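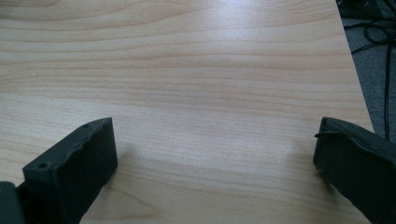 Stirar handheld gripper, open over a bare tabletop. Two fingers, black.

Stirar Handheld Gripper
Demonstration tool for manipulation research
Made by Girkow

Overview

Stirar is a gripper you hold in your hand and use to do chores badly, then less badly, while it records what you did. The recordings train a policy. The policy runs on an arm. The arm does the chores at its own pace, with none of your sighing.

We built it for our own study of a question that sounds too dull to fund: what should a policy learn from the moments when the gripper isn't holding anything? Most people trim those moments out. We kept them, and the results came out well enough that other labs started asking for the tool.

The method, briefly

Each demonstration is recorded whole, from the first approach to the final retreat, including the stretch where the fingers hang over the table while the operator thinks about lunch. Empty stretches are labeled as empty. During training, the policy has to predict whether the gripper is holding something before it predicts where to go next. We call this the Plasovetti split, after the street our first workshop was on, and we have been spelling it over the phone ever since.

The study set

Demonstrations recorded: 1367
Demonstrations kept after review: 922
Demonstrations with a marked empty stretch: 402
Tasks: 4 (pick and place, stacking, drawer closing, cloth folding)

Results

Policies trained with the split stopped carrying imaginary objects to the bin, a habit the trimmed policies had taken up with real commitment. They also went back for a second try after a missed grasp more often. Stacking improved the most. Cloth folding improved too, though you would have to like us to call it folded.

The gains were smallest on drawer closing, where the gripper pushes and never grasps, so the label had little to say. Shiny tabletops remain a nuisance. Glare across pale wood can wash out the grain, and the policy gets less sure of its height above the surface. Turn a lamp off, or tilt it, before you start changing the model.

Fingers

The fingers are matte black and are meant to be used up. Edges get ragged with handling, and a lip that has begun to lift will catch on cloth long before it bothers a wooden block. Check both tips at the start of a session. Replace them as a pair. A new finger facing an old one closes off center, and the policy will learn that too.

In the box

Stirar gripper, assembled
One spare pair of fingers
Charging cable
Calibration card
Printed quick start, four pages, one of them blank

Before you order

The gripper comes without an arm. Recording software is a separate download, and the study set is available on request to anyone who buys the tool or asks nicely. If your lab already runs the Tremblay mount, choose the short bracket at checkout. The long one fits as well, then slowly stops fitting.

Orders placed in December ship in January. Spare fingers ship all year, and we suggest ordering more than you think you need.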